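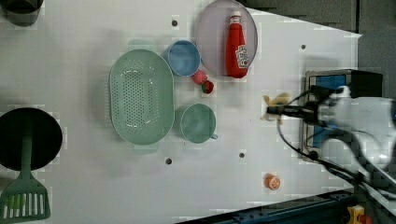

Lamisi Essien

Call for participants: Kitchen Item Sorting and Put-Away Study
Posted Jan 17, 2020
Location: Steswood, ground floor test kitchen

Steswood is recruiting adults for a study of how people sort and put away ordinary kitchen items. The results will be used to revise the storage layouts in the Kinsella range of small kitchens, mainly drawer depth, shelf spacing and the position of the drying area next to the sink.

What the task involves

Each participant works alone at a white table set with a mix of cookware, tableware and food items. A typical set includes a round plate, a small blue bowl, a mint-green colander with two handles, a cup in the same green, a black pan, a slotted spatula, a ketchup bottle and several small pieces shaped like fruit. Items are set out in no fixed order. Some overlap, such as the spatula lying across the pan, and some rest on top of others, such as the bottle on the plate.

You will be asked to clear the table into a run of open shelves and drawers. No labels are provided and there is no correct arrangement. In the second part of the session you will be asked to find named items again in storage laid out by another participant. We record the order in which items are moved, the place chosen for each one, and the time taken to find it again.

Small items are of particular interest. In the earlier round, large pieces such as pans and colanders went to much the same places in most sessions, while small food items and single utensils were placed very differently from one person to the next. The current round uses more of the small items for that reason.

Sessions

Each participant attends 2 sessions on separate dates. A session lasts nearly 3 hours, including setup, a break and a short written questionnaire. Sessions run in the morning and in the afternoon. Both sessions must be completed for the data to be used.

Who can take part

- Age 18 or over
- Prepares food at home on most days
- Able to stand at a table and reach a shelf at shoulder height
- Able to read written instructions in English
- Has not taken part in the Avard drawer trial

Left-handed participants are especially welcome, as are people who share a kitchen with other adults. Professional kitchen experience is not required. If you have it, state this on the form so that your results can be grouped correctly.

Payment

Participants are paid at the end of the second session. Travel by public transit is refunded on presentation of a ticket. Parking is not refunded.

What to bring

Photo ID and closed shoes. Reading glasses if you use them. Long sleeves should be rolled up or pinned. Bags and coats are left in the lockers by the entrance.

Data

Placement records are stored under a participant number. Names and contact details are kept in a separate file and deleted in December. You may withdraw at any point before the second session ends - in that case your records are removed and travel is still refunded.

How to apply

Ask for the application form at the Steswood front desk, or write to Rónán Mac Giolla, study coordinator, with the subject line "Put-away study". Include your age, your dominant hand, the number of people who use your kitchen, and whether you prefer mornings or afternoons. Applicants who are selected will receive a consent form and directions to the test kitchen before the first session.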